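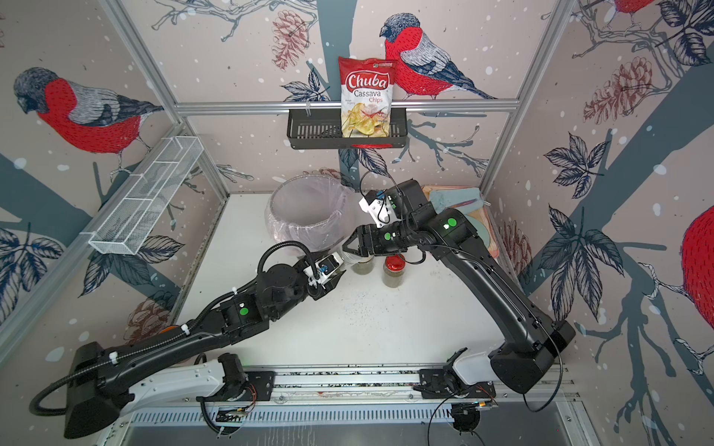 My opinion of linear rails has not improved since February. Mounting two arms on one long rail saves you a second stand and looks great on a quote. Then you own it, and you find out that a slotted aluminum surface collects everything that falls off a table, and that your Saturday-morning-style hobby of picking grit out of slots is now part of the job.

The cell at Sturside has two arms on a rail like that, with three papered walls around a white tabletop. The work is jars, bags and cloths, small household stuff. The integrator was Nallimard, and their handover sheet has a line that reads "rail: wipe as needed." I have asked twice what "as needed" means. The answer both times was a link to the same sheet.

So I made up my own rule. I clean the rail every 50 hours of run time whether it looks bad or not. Vacuum first, with the brush end, then a dry lint-free cloth along the length, then a wooden pick for the slots. No compressed air. I know the guy-on-a-forum advice is to blow it out, and I did that once on an older cell, and spent the afternoon with the carriage cover off finding out where it all went. You can still see dark specks in ours between cleanings. I don't love it, but specks on top bother me a lot less than specks underneath.

Next, the cable tube. One arm has a corrugated tube looping along it, and the loop is the part I trust least. Too tight and it pulls at the elbow when the arm reaches out. Too slack and it droops toward the work. Kunier sells a clip kit for this, and the kit is fine, but the instructions show the arm in one pose, folded up, where any loop looks good. Set your slack with the arm stretched to the far corner of the table, slowly, with a hand near the stop button. Then fold it back and see what the loop does. I moved one clip 3 times before I was happy with it, and I'm not sure I'm happy with it now.

The wrist camera cable gets the same treatment, only more so, as it's thin and it lives right by the gripper. I check the bracket screws whenever I clean the rail. They do loosen. Any vendor who tells you a calibration is good for a year should be asked how many times the bracket has been touched in that year.

About those green lights on the joints. They are nice lights. People walk past, see green, and decide the cell is healthy. Mine were green through the entire week that error 3037 kept coming up, and the manual's entry for 3037 says "contact support." Support said to reseat the connector at the base. I reseated it, the error went away for 33 hours, and it came back. Then I swapped the cable for a spare from Ogbonna and it hasn't come back so far. Was it the cable? Maybe. I kept the old one in a drawer with a tag on it, and if the error returns I'll throw out my theory and keep the drawer.

One more thing, about glass. If your test objects include small jars, do your first passes after any maintenance with plastic ones of the same size. The software will tell you the grip force is unchanged. Fine, let it prove that on plastic.

I still need to redo the zero position on the right side. I've been putting it off because the procedure wants the carriage parked at the end of its travel, and the last time I did that the software decided the end of travel was somewhere else. I'll write that one up when I've calmed down.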